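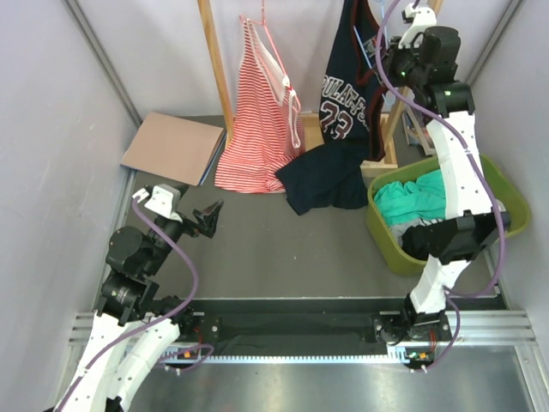

Saturday, October 15, 2022

I spent most of this week rewriting our operating rules for garment handling on the two-arm cell. The old version dates from January and was written when the Wulden station only moved rigid parts. Cloth breaks most of the assumptions in it. What follows is the part of the new text I expect to keep, with notes on why a few clauses changed.

## Scope

The rules cover teleoperated and scripted runs in which one or both arms take clothing off a hanger, pick it up from the floor of the cell, or put it in a basket. They do not replace the site risk assessment. If the two disagree, the risk assessment wins and the rules get corrected.

## Before power is applied

Walk the cable on each arm from base to wrist. It must have enough slack for full wrist rotation and must not be able to form a loop that a strap or sleeve can enter. The January text said "check cables." Two operators read that as "check that the connectors are seated," so the new clause names both the connector and the loop.

Place the rack and the basket before homing. A basket moved after homing counts as a layout change and the reach check is repeated. The check is done at reduced speed with the grippers open.

Floor items need their own line. A garment lying in the workspace is either part of the task or it is removed. Under the Jemus draft it could be left if it was "out of the way," and a loose shirt does not stay out of the way for long once two arms are working above it.

## Approach and grasp

Approach cloth with the fingers open and stop short of contact. Confirm in the wrist view that fabric lies between the fingertips before closing. If only floor is visible between them, the pose is wrong, and closing the gripper to see what happens is not permitted. 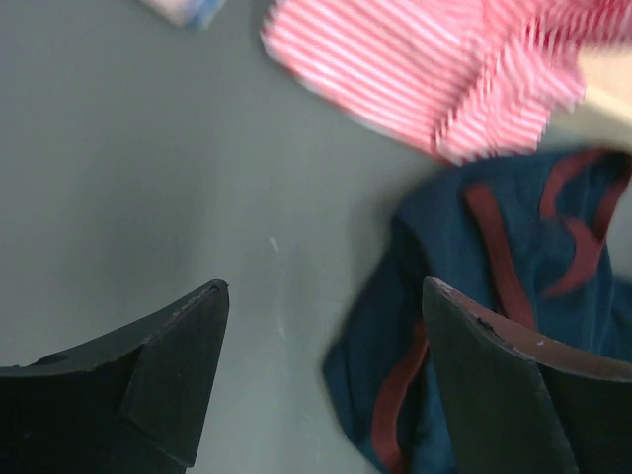 Wrist views smear during motion, so the confirmation has to be made after the arm has settled. I set the dwell at 5 video frames, which was enough on our hardware. Other cells should measure their own number and write it down.

Straps and narrow trim get treated as snag hazards. Grasp the body of the garment where possible. If a strap is the only feature within reach, lift at the lowest speed setting and watch for a second contact point. A strap caught behind a finger can load the wrist sideways, and our force threshold was tuned for vertical pulls.

Only one arm may pull on a garment that is still on its hanger. The other arm holds position or retracts. This clause drew the most argument, mainly from people who had seen the Dzene demo with both arms pulling at once. I left it in. Anyone who wants an exception can submit a motion plan and a torque log with it.
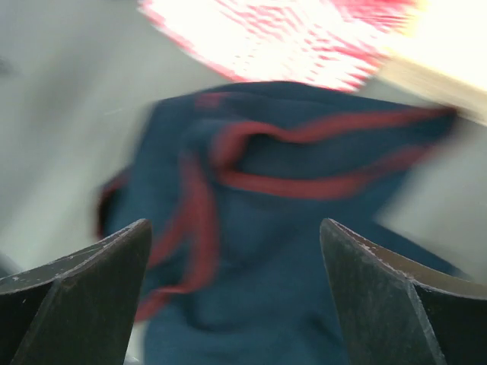
## Finger wear

Gripper fingers are inspected every 8 hours of run time. Scuffing on the outer faces is recorded and otherwise ignored. A chip on a gripping edge is a different matter, as it can cut thread or hold on to it. Run a scrap of knit fabric along the edge by hand with the power off. If it catches, dress the edge or replace the finger.

Both fingers of a pair are replaced together. I have no test data behind that and marked the clause as a convention.

## Open items

- The stop condition for a garment held by both grippers is still vague. "Release in a controlled manner" does not say which arm releases first.
- Section 4 uses "drop" for both a planned release and a lost grasp. I will split the term in the next revision.
- The Grekden checklist has a better layout for the cable walk than mine. I plan to copy the layout and keep our wording.
- Numbering in the appendix still follows the January text.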